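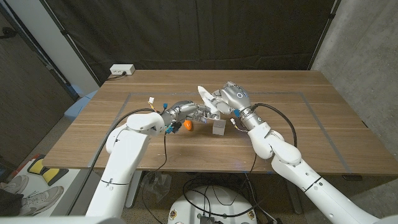
Table and small items check, room 11, Larnent building. Date of the check: Aug 12, 2022. I used the same list as in March and wrote comments under the points where I had something to say. The work area on the table is marked with thin gray tape, and I looked first at this tape, then at the items, then at the side of the table. A small orange thing and a light gray cube were lying near the middle, so I add them to the list of items.

1. Tape on the table: OK
Comment: Please press the corners with a finger every week. If a piece must be changed, use the Zideck roll from the drawer, the other one leaves glue on the wood.

2. Wood surface, splinters and scratches: OK
Comment: I passed a dry cloth over the front side and the cloth did not catch.

3. Small items, sharp edges and broken parts: OK with comment
Comment: The rim of the metal case must be felt by hand at every check. Paper napkins go to the bin at the end of the day. 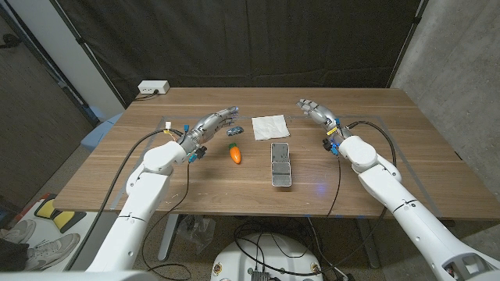

Point 3. Toy car, toy carrot, napkin and gray metal case on the table.

4. Cables near the table: to be improved
Comment: A long black cable goes over the right side of the table and hangs down. I ask for a clip there. The free way for walking must stay 60 cm wide.

5. Fabric next to the wood: to be improved
Comment: Small things can fall in the gap and stay there for a long time. Look inside with a lamp before closing the room. The sheet should be fixed better at the lower side, Verstraete has the right clamps (order number 792).
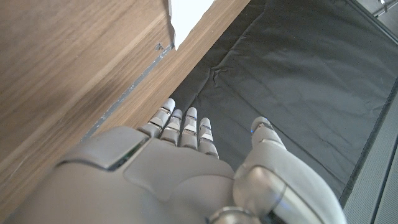 Point 5. Narrow gap between the wooden surface and the dark fabric sheet.

6. Light over the table: OK
Comment: No change from the last check.

Points 4 and 5 stay open until the next check.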